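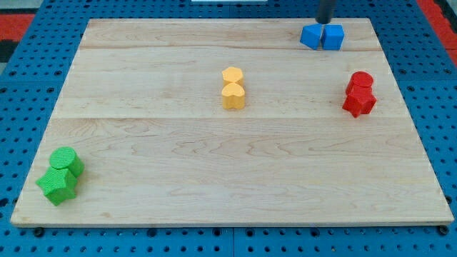

Blocks on the board, paired by color. Gripper over the blue pair.

Saturday, August 22, 2020

Sorting again, as a stand-in for putting toys away. Padmavathi wants to know if Atow could tidy a playroom floor yet. My answer is no – 9 good runs in a row on a fastened-down board don't say much about a rug.

Stars are still the worst shape to grip, heart next. Dropped closing speed to 60 percent, will try 75 with Deepika.

To do: rerun with the pairs mixed up, then ask Francine for the March logs.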